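Riltirby Tabletop Arm Kit: Set-up Guide
Section 4: First pick-and-place check 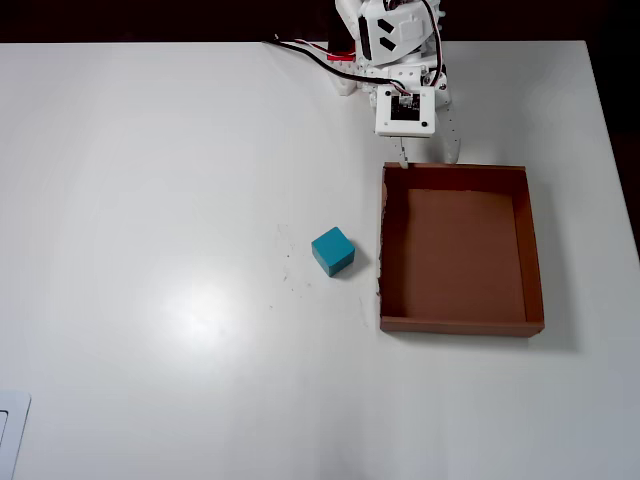 The first pick-and-place check is carried out once the arm has been clamped, powered and homed as described in Section 3. It confirms that the gripper opens fully, that the wrist board is reporting, and that the stored table height matches the real one. The check uses one coloured block and one open tray. Any shallow cardboard box without a lid will serve as the tray, and a torn edge on one wall, as on the left wall of the brown one used with this arm, does not matter provided the base lies flat. Set the block down to the left of the tray, turned slightly if you wish, and leave a clear gap between the block and the tray wall. Allow up to 15 minutes for the whole section.

4.1 Before you start

1. Switch the supply off at the wall.
2. Check that the table does not rock. Re-tighten the base clamp if it has worked loose.
3. Clear tools, cups and loose screws from the working area. Wipe the surface with a dry cloth.
4. Trace each cable from the upper housing to the wrist. The loops must hang free of the joints and must be long enough for the wrist to turn without pulling.
5. Check the four corner screws of the square wrist mount. Tighten by hand only.

CAUTION: Do not press on the circuit board inside the wrist mount. Hold the mount by its outer edge.

Note: Strong light on a white table can leave a bright patch that the camera reads as an object. Move the lamp, or fit the matt cover sheet (part 384).

4.2 Positioning the tray

1. Place the tray within 300 mm of the base clamp, measured along the table.
2. Square the tray to the arm by eye. An error of a few degrees is acceptable.
3. Switch the supply on and wait for the status lamp to stop flashing.
4. In the Wallin control panel, open Set-up, then Jog. Select Slow.
5. Move the gripper until it is over the rear wall of the tray. Lower it until the finger tips are just clear of the rim.
6. Press Store Rim.
7. Raise the gripper and move it over the middle of the tray. Lower it to 2 mm above the base and press Store Floor.

CAUTION: Keep hands outside the working area whenever Jog is active. The stop button must be within reach of the person at the panel.

Note: If the panel shows "Rim below floor", the two heights have been stored in the wrong order. Press Clear and repeat from step 5.

4.3 Running the check

1. Place the block on the table to the left of the tray.
2. Select Check, then Single Pick.
3. Confirm that the outline drawn on the panel surrounds the block and nothing else. Crumbs and other specks can produce small extra outlines. If they appear, press Cancel, wipe the table and start again from step 1.
4. Press Run. The fingers open, the arm moves over the block, and the fingers close.
5. Watch the lift. The block should rise without turning in the grip.
6. The arm carries the block over the tray wall, lowers it and releases it.
7. Repeat until the counter reads 66. Return the block to the table by hand after each cycle, and only when the panel shows "Safe to reach".

The check is passed when the log shows no more than one missed pick.

4.4 If the check fails

Fingers close short of the block: repeat 4.2 and store both heights again.

Block slips during the lift: clean the inner faces of the fingers with a damp cloth and let them dry. If slipping continues, raise the grip setting by one step.

Fingers strike the tray wall: the tray has moved. Fix it to the table with two strips of tape and store the rim again.

No reading from the wrist: switch off at the wall and reseat the small connector on the wrist board. If there is still no reading, replace the wrist cable.

Faults that remain after two full attempts should be reported to Zomesico technical support, marked for Marwan Matar. Quote the serial number from the base plate and attach the log file.

Continue to Section 5, Saving a working layout.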